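Front Desk and Supplies Assistant (part-time, evenings)
Wemow Shared Workspace, Kavanagh Building, Relau

Wemow is hiring a part-time assistant for the evening desk at the Kavanagh Building. The job covers the front desk, incoming packages, room bookings and the supplies room. It is a permanent position and we would like the new person to start in April.

The Kavanagh Building has offices on the upper floors, shared work rooms on the ground floor and a loading area at the back. Over 50 small businesses and independent members use it. Some come in every day and some only book a table for an evening. The desk is the first place they go with a question, a package or a complaint about the heating.

Hours

The shift runs from 3:30 p.m. to 9 p.m., Monday through Thursday. There is a paid half-hour break, usually taken before the evening members arrive. The day assistant leaves at 4 p.m., so you have half an hour together to pass on messages. After that you are the only Wemow staff member at the desk, with a building manager on call by phone.

We do not ask evening staff to work weekends. Two evenings a year we stay open late for the members' open house, and those hours are paid at time and a half.

What you will do

Answer the desk phone and the members' inbox. Most messages are about bookings, door codes and lost items. If you can't solve something during your shift, write it in the log for the morning.

Sign for packages, put them on the right shelf and let the member know they have arrived. Late deliveries come to the loading area, and you will need to go down and open the door. Pallets are handled by the day crew. If a driver shows up with one after hours, call the manager.

Keep the booking calendar correct. Members can book online, but plenty of them still prefer to walk up and ask, and changes on the day are common. When two groups want the same room, the earlier booking keeps it.

Check people in and give new members a short tour. The tour follows a printed sheet, and you will shadow a few of them before you give one alone.

Look after the supplies room. This means restocking paper, tape, cleaning wipes and coffee, counting what is left on Thursday, and sending the order in before you go home. The order goes to our Waltness warehouse and comes back on the Monday van.

Walk the ground floor at 6 p.m. and again before closing. Check that the fire doors are shut, the aisles are clear and the kitchen has been left in a usable state.

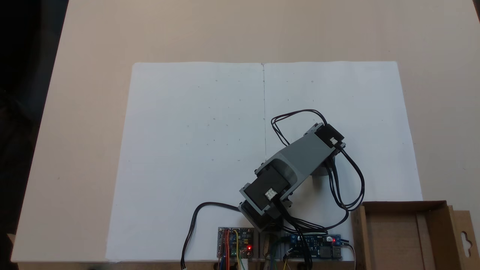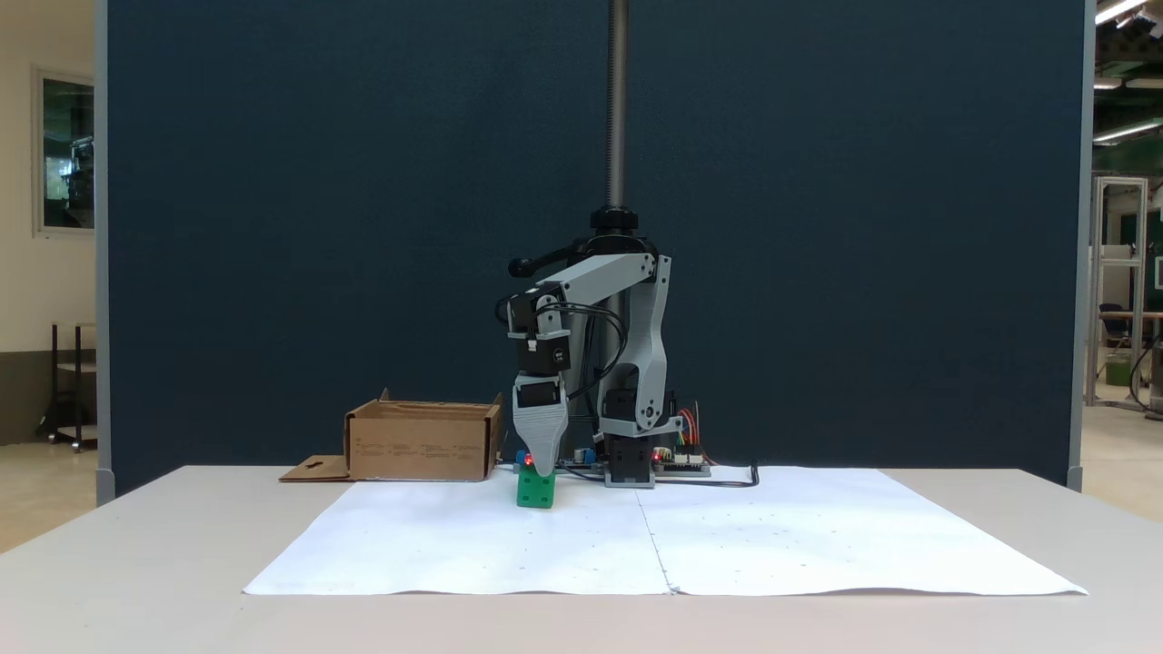 Lock up at 9 p.m. Members with all-hours access stay on after the desk closes, so locking up means the front entrance, the loading door and the supplies room only. The alarm for those areas is set from the desk. You will be shown how it works on your first evening and there is a written guide in the drawer.

What we are looking for

You should be comfortable talking to people you don't know and able to stay polite when three of them want something at once. You should be able to write a clear short message. We use an online calendar, email and a simple spreadsheet for stock. If you have used any calendar and any spreadsheet before, you will manage ours.

You need to be able to lift 50 pounds with a hand truck and climb one flight of stairs several times in a shift. The elevator works but it is slow, and it is often in use by members moving things. If you would need an adjustment to do any part of the job, tell us when you apply or at the interview. We have moved tasks between shifts before and can do it again.

Experience in a library, hotel, school office, store or mail room is useful. It is not required. We don't ask for a degree.

You must be at least 18 and legally able to work in the United States. We run a basic background check after an offer is made, and Wemow pays for it.

Pay and benefits

Pay is hourly and the rate is on the application form. It goes up once you finish the first 90 days and is reviewed every spring after that. Part-time staff earn paid sick leave and paid vacation from the first day. You also get free parking in the rear lot or a monthly bus pass, whichever you prefer, and you may use an open desk in the building in your own time when one is free.

Health insurance is not included with this position – we would rather say so here than have you find out at the interview. Staff who move to full-time hours can join the company plan.

Training

Your first two weeks are spent on a shared shift with one of the current desk staff. The first week covers the phone, packages and bookings. The second week covers supplies, tours and closing. All training hours are paid at the full rate. Afterward the building manager will check in with you every week until the 90 days are up.

How to apply

Fill in the form on the Jobs page of the Wemow website, or pick up a paper copy at the Kavanagh desk. Attach a resume if you have one. If you don't, use the box at the end of the form to tell us where you have worked and what you did there. Please give the names of two people we can call, and let them know we might.

We read applications as they come in and will close the posting once the job is filled. Interviews are held at the building in the late afternoon and take less than an hour. You will meet the building manager and one of the desk assistants, and we will walk you around the areas you would be responsible for. Wear shoes you can do stairs in.

Everyone who applies gets an answer by email. If you have not heard from us after two weeks, call the front desk and ask for the hiring line. Questions about the job can go to the same line, or stop by before 4 p.m. on a weekday and talk to whoever is on the desk.

Wemow is an equal opportunity employer. Applications from people returning to work after a break are welcome.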